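Stenwood workshop and storage
Minutes of the monthly meeting, 9 Mar 2019

1. Shelving
The blue shelving was discussed first. The quotation from Plovico for extra beams is 618 dollars, delivery included. Some members found this high, and it was decided to ask Wurent for a second price before we order.
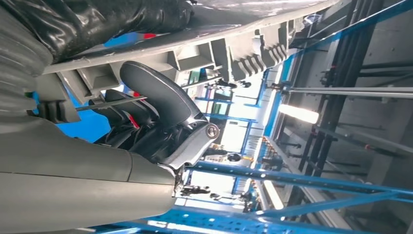
The second price should be for the same beam length, so that we can compare correctly. Until then, no heavy boxes will go on the top level.

2. Metal work plate and tape
It was agreed to keep the yellow tape layout on the metal plate. The square in the middle is for the part in work, and the zone on the right is for parts that wait, such as hubcaps.

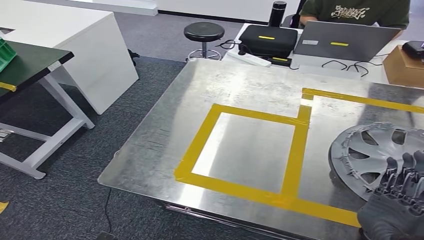

Laptops and cases stay on the white desk behind the plate. One member asked for a new plate without scratches. This was not accepted, the price being almost 1000 dollars.

3. Carpet and floor marks
The yellow tape on the carpet remains until August. The white folding stands must not be moved to another place without asking.

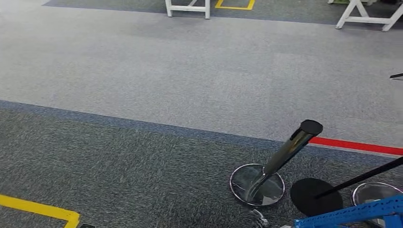 4. Other matters
The bill from Ramasamy for cleaning, 133 dollars, was approved. The key list will be corrected and sent again by e-mail.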